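Home | Trade News | Materials | Interviews | Archive | Subscribe

Stone Care Is Mostly Chemistry: An Interview with Wanda Czerwiński

2025-10-21
By the Materials Desk

Wanda Czerwiński runs the restoration shop at Olszewski, a stone contractor in Wotham that cuts, sets and repairs marble and limestone for kitchens, lobbies and shops. Most of her work starts with a phone call about a mark that will not wipe off.

"People call everything a stain," she said. "I ask whether the spot is darker or lighter than the stone next to it. Darker usually means something has soaked in. Lighter and dull usually means an acid has etched the surface. The two repairs have nothing in common."

Marble is mainly calcium carbonate. Lemon juice, vinegar, wine and many bathroom cleaners react with it and remove a thin layer of the polish. Czerwiński said that customers who have paid for a sealer often expect it to prevent this.

"A penetrating sealer sits in the pores and slows down absorption. It does very little about acid at the surface. If you put a cut lemon on sealed marble, you get a ring. The sealer did its job, and you still have a ring."

Testing before sealing

Her shop tests every top before applying anything. A few drops of water are placed on a clean, dry area and watched. If the stone darkens under the drops, it is absorbing. If it does not, she leaves it alone.

"Over-application is the most common fault I see. Somebody seals a dense stone that won't take the product, it dries on top, and now there is a haze. Then they put on a second coat to fix the haze."

For a dense, light marble the shop uses one coat of a solvent-based product, spread with a lint-free cloth and wiped off completely before it can dry. The top is then kept out of use until the next day. Czerwiński keeps a sample board at the Catbridge showroom with 32 squares cut from the same slab, each treated differently. The squares are checked every December.

"Three of them have been honed back and started over," she said. "The rest are as they were, apart from wear. I don't draw conclusions from one slab. Another block from the same quarry can behave differently."

Honed or polished

She was asked which finish she recommends for a working kitchen. Her answer was honed, with reservations.

"On a honed surface an etch shows less, as there is no gloss to lose. Against that, it tends to hold oil more readily, and dark fingerprints show up on a pale stone. On a polished surface the oil wipes off more easily and the etches show from across the room. You pick the defect you can live with."

Repairing an etch on a polished top means working through a sequence of abrasives. Where the damage can be felt with a fingernail, the shop starts at 100 grit and goes up from there, then finishes with a polishing powder and water on a felt pad. Light etching may need only the powder. She does not advise owners to try the coarser grits, which leave a hollow that catches the light when the area is too small.

Oil is drawn out with a poultice, an absorbent powder mixed with a suitable solvent to a thick paste, covered with plastic film and left to work. The film is then opened so the paste can dry.

"It is slow. I had one at the Jedton offices, cooking oil on a reception counter, and it took 27 days over several applications. The client wanted it gone by the weekend. You can't hurry diffusion."

On dishes and table use

Marble tabletops bring their own questions. Glazed plates are generally harmless, Czerwiński said, but the unglazed foot ring on the underside of many ceramics is rough enough to scratch calcite. She runs a finger around the foot of a plate before putting it down, and smooths a rough one with a fine diamond pad.

"Calcite is a three on the Mohs scale. A lot of things in a kitchen are harder than that. Lift the plate, don't slide it."
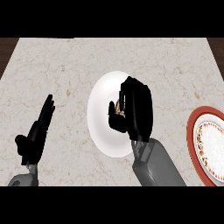 Daily cleaning

Her instructions to clients fit on one card. Wipe spills promptly, blotting oil and wine so they do not spread. Use warm water and a cleaner with a neutral pH. Rinse, then dry with a soft cloth, particularly in areas with hard water. Keep bleach, vinegar and scouring powders off the stone.

She was asked about the baking soda pastes recommended on household sites. "As a poultice powder it is mediocre. As a scrub, I would leave it in the cupboard. For ordinary dirt you need water, a little neutral soap and a dry cloth."

The shop takes inquiries about etched or stained tops by phone or in person, and asks that no product be applied to the mark before it has been inspected.

Contact the Materials Desk | Copyright 2025, all rights reserved | Back to top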